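Residual value (vehicle leasing)

In vehicle leasing, the residual value is the amount a car or truck is expected to be worth when the lease ends. The leasing company sets it before the contract is signed, and it is usually written as a percentage of the sticker price. Along with the length of the lease and the finance charge, it is one of the main figures used to work out the monthly payment.

The residual is a forecast and may turn out to be wrong. In a closed-end lease, the most common kind for private drivers in the United States, the leasing company carries the risk of a wrong forecast. In an open-end lease, used mostly by businesses, the customer carries some or all of it.

Calculation

A lease payment has two main parts. The first covers depreciation, meaning the difference between the adjusted price of the vehicle at the start and its residual value at the end, divided by the number of months. The second is the finance charge, often called the rent charge, which is based on the adjusted price and the residual added together and multiplied by a small decimal known as the money factor.

A higher residual lowers the depreciation part of the payment. It raises the rent charge slightly, but the first effect is almost always larger. For this reason two cars with the same sticker price can have very different lease payments. If one is expected to be worth $4000 more than the other at the end of the term, and everything else is equal, its driver pays that much less in depreciation over the life of the lease.

The residual is normally based on the full sticker price, even when the customer has bargained for a lower selling price. A discount therefore reduces the adjusted price and leaves the residual where it was.

How residuals are set

Leasing companies use published guides, auction records and their own sales history. The main factors are the make and model, the trim level, the length of the term and the mileage allowance. Short leases have higher percentages than long ones, and a low mileage allowance usually adds a point or two.

Some manufacturers' finance arms set residuals above the expected market value in order to advertise a lower payment. This is known as a subsidized or subvented residual. Kirstin Gourlay, in a handbook for fleet buyers, treats it as a form of discount, with the cost showing up when the car is sold at auction.

Optional equipment is counted unevenly. Factory-installed items that used-car buyers look for may be included in full, while dealer-added accessories are often given no residual value at all.

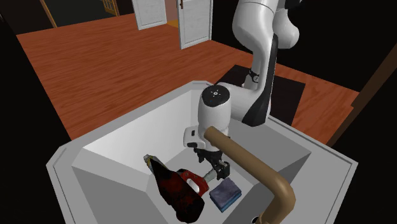

Residual values for commercial vehicles are harder to estimate than those for passenger cars, as the market for them is smaller and the bodies are often built to order. A delivery van with a plain cargo area can be resold to many kinds of business, but a catering truck or mobile workshop may suit only a few. Leasing companies often value the chassis and the fitted equipment separately. Plumbing and counters are commonly written down to nothing by the end of the term; a deep white sink with a wide flat rim may be useful to the first operator and of no interest to the next. Equipment that can be unbolted and returned or kept by the customer is sometimes placed on a separate schedule. Lama Yammine's study of small fleets looked at 642 contracts and found that 17 of them gave the body a residual of its own.

End of the lease

At the end of a closed-end lease the driver can return the vehicle or, under most contracts, buy it. The purchase price is generally the residual value plus any purchase fee and sales tax. If the car is worth more than the residual, buying it may make sense even for a driver who does not want to keep it, provided that it can be resold at a profit after tax. If it is worth less, the driver usually hands it back and the leasing company takes the loss.

Returning the vehicle does not end every obligation. The residual assumes normal wear and a set number of miles, and the contract allows charges for anything beyond that — dents, torn seats, worn tires and excess mileage are the usual items.

In an open-end lease the vehicle is sold or appraised when it comes back. A shortfall against the residual is billed to the customer, and a surplus may be credited. Federal rules limit what a consumer can be billed under leases of this kind, but business leases are outside those limits.

Early termination

A driver who ends a lease early is normally charged the difference between the remaining lease balance and the value credited for the car. Vehicles lose value fastest when new, while payments are spread evenly, so the gap tends to be widest in the first part of the term. Gap coverage, included in many leases, deals with the same shortfall when a car is stolen or totaled. It does not apply when the driver simply decides to stop.

See also

Capitalized cost
Closed-end lease
Depreciation
Money factor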